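Support > Guides > Teaching by demonstration
Search help topics Go
Last updated April

Teaching a task: common questions

These answers cover the Trindon cell with two arms. Questions about the older Wena controller are on its own page.

Do I move the arm by hand or use the remote?

Either works, and you can mix them between tasks. Hand guiding suits slow work where you want to feel the contact. The remote is better for anything that uses both arms, as one person can't guide two arms and keep their hands out of the camera views.

How many demonstrations do I need?

For a simple pick and place, start with 60. Tasks with 2 arms usually want closer to 300. Stop and train a first version before you record the rest.

Where should the arms be when I start recording?

Start each take with the grippers over or beside the table and the fingers clear of the walls. Check both wrist views before you press record. From one wrist you will often see the other arm, and that is fine. Leave slack in the cables near the bracket so the wrist can turn.

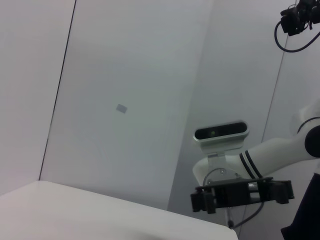

Can I pause in the middle of a take?

Yes, but short pauses get learned too. If you need to think, throw the take out and do it again - it costs less than fixing it later.

What if I drop the part?

Keep the take if you pick the part up again and finish the task. Delete it if you had to reach in.

How long is a take allowed to be?

The recorder stops at 300 seconds. Most table tasks should fit well under that.

Can two people record for the same task?

Yes. Have the second person watch a few takes first so the order of steps matches. At our Hovammont site, Sneha Pal keeps a one-page sheet for each task with the start position and the step order written out.

Where do the files go?

To the Tiwari folder on the cell computer. They stay there for 36 days, then move to the archive. Rename a set before it moves if you want to find it by task name.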